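Shared Room Waste and Reuse Study
Final Report, Residential Environments Project
Prepared by Consuelo Xolalpa and Rasmus Petrauskas
Bement Residence, Ground Floor

1. Background

The ground floor common room at Bement is used by residents for meals, study and storage. Over the fall term it became the usual place to leave drinks, takeout packaging and items waiting to be carried upstairs. The residence office asked for a short study of what accumulates in the room and how much of it could be sorted or reused with the equipment already on site.

The project ran for four weeks in February. A budget of $40 was approved for bin liners, labels and dish soap.

2. Method

All disposable drink containers left in the room were collected each evening at 9 p.m. and sorted by hand into three groups: clear plastic cups, plastic bottles, and everything else. Cups were emptied at the sink before sorting. Bottles were kept with their caps on, as required by Nartey, the hauler that serves the building.

Items that appeared to belong to a resident were left in place. This rule covered bags, boxes, cables and any drink that was not finished. It slowed the work considerably, as the table serves both as a dining surface and as a shelf, and trash is often mixed with things people intend to keep.

Clear cups were handled in pairs. Each pair was brought together at the rim over a chair or stool, checked for residue, and then nested. Cups with dried residue in the bottom were set aside for a second rinse. The table was seldom clear enough to work on, and most of the sorting took place in front of it.
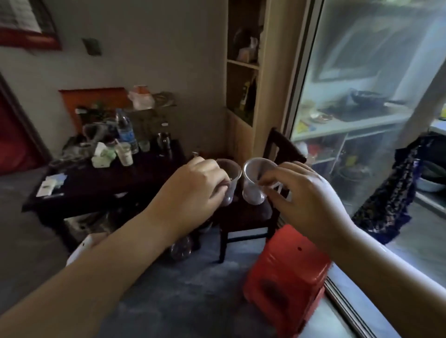 3. Results

A total of 2,265 items were collected during the study. Of these, 1,380 were clear plastic cups, well above the number expected at the planning stage. Bottles made up most of the remainder. Many were found on the floor, under the table and chairs, where they are difficult to see in the evening light.

Nesting reduced the space taken by cups to the point that one liner per evening was sufficient. Before the study, cups were thrown away singly and the bin by the door overflowed on most weekends.

The second rinse was less successful. Residue from milk-based drinks hardened within a few hours, and a number of cups were discarded after two attempts.

4. Discussion

The main obstacle was the table. Residents who were asked about it generally said that they had no other place to put a bag or a box on the way in. The open shelving unit has compartments that could serve this purpose, but no part of it is labeled for short-term use.

The authors disagreed on the question of reusable cups. Mr. Petrauskas favored a set of Ornis tumblers kept in the room. Ms. Xolalpa noted that most of the cups arrive with purchased drinks - a supply of tumblers would not change that.

5. Recommendations

Label one compartment of the shelving unit for items left for less than a day.

Place a cup stacking tube beside the sink. The Zendus model was reviewed and fits the available space.

Include the floor under the table in the evening check.

Repeat the count in the fall term, using the same collection hour.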